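Catálogo > Robótica colaborativa > Brazos > Rircombe: análisis del equipo

Rircombe, brazo articulado de Dellinham

Ficha comentada por Marites Bautista, con notas de taller de Jae-in Do

Dellinham vende el Rircombe como un brazo que «se aprende en una mañana». Llevamos desde febrero con una unidad en el taller y la frase me sigue pareciendo optimista. Moverlo se aprende pronto, sí. Que repita lo que uno quiere, con la pieza de uno y en la mesa de uno, es otra historia, y el folleto pasa por encima de esa parte con mucha soltura.

Qué se compra

El paquete básico trae el brazo de seis ejes, la unidad de control, una consola táctil y el juego de cables. La base de fijación va aparte. También va aparte la pinza, cosa que el distribuidor Fallahi menciona en la segunda página del presupuesto y con letra bastante modesta. Quien pida precio debería exigir desde el principio una oferta con pinza, base y puesta en marcha incluidas, o comparará cifras que no tienen nada que ver.

La garantía es de dos años. Cubre motores y electrónica; los cables exteriores quedan fuera por considerarse material de desgaste. No me convence. En un brazo que se mueve todo el día, el cable es justamente lo que uno espera cambiar.

Guiado manual

Es la función estrella y la que más se luce en las demostraciones. Se activa el modo de guiado, se lleva el brazo con la mano hasta cada punto y se graba desde la consola. En vacío va suave. Con carga en la punta empieza a notarse cierta resistencia en los ejes de la muñeca, y Jae-in acabó grabando los puntos finos desde los botones, de milímetro en milímetro, como se ha hecho siempre.

Preparar nuestra primera tarea, un traslado de piezas entre dos bandejas, nos llevó casi 2 jornadas. El comercial había hablado de una hora. Puede que en su mesa sea verdad — la nuestra tiene patas.

Trabajo con personas al lado

El manual insiste en que el Rircombe puede compartir espacio con el operario, siempre que se haya hecho antes la evaluación de riesgos. Esa segunda mitad de la frase suele desaparecer en la publicidad. La evaluación la paga el cliente, y depende de la pinza, de la pieza y de la velocidad, así que cambiar cualquiera de las tres obliga a revisarla.

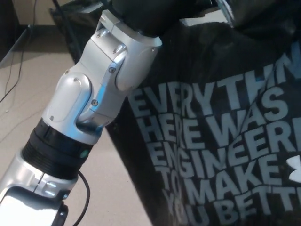

Brazo articulado a muy poca distancia de una persona. Piloto verde azulado junto al collar negro estriado; cable exterior en curva.

El cable exterior es mi otra queja. Hay que dejarle holgura para que los giros no tiren de él, y esa holgura se engancha con facilidad si hay cosas en la mesa. Flalbridge vende unas bridas de velcro que ayudan algo. Por el precio del equipo, yo las esperaría en la caja.

Mantenimiento y soporte

El soporte contesta, y contesta bien, hasta las cinco de la tarde. El viernes cierran a mediodía. Los repuestos corrientes se piden a través de Fallahi; para los demás hay que escribir a Dellinham y esperar plazo.

¿Se recomienda?

Para formación o series cortas, con alguien en plantilla que ya haya programado brazos, puede salir a cuenta. Para un taller que busque enchufar y olvidarse, todavía no. Antes de firmar, pidan una prueba con su propia pieza y cronometren la preparación completa, incluida la pinza.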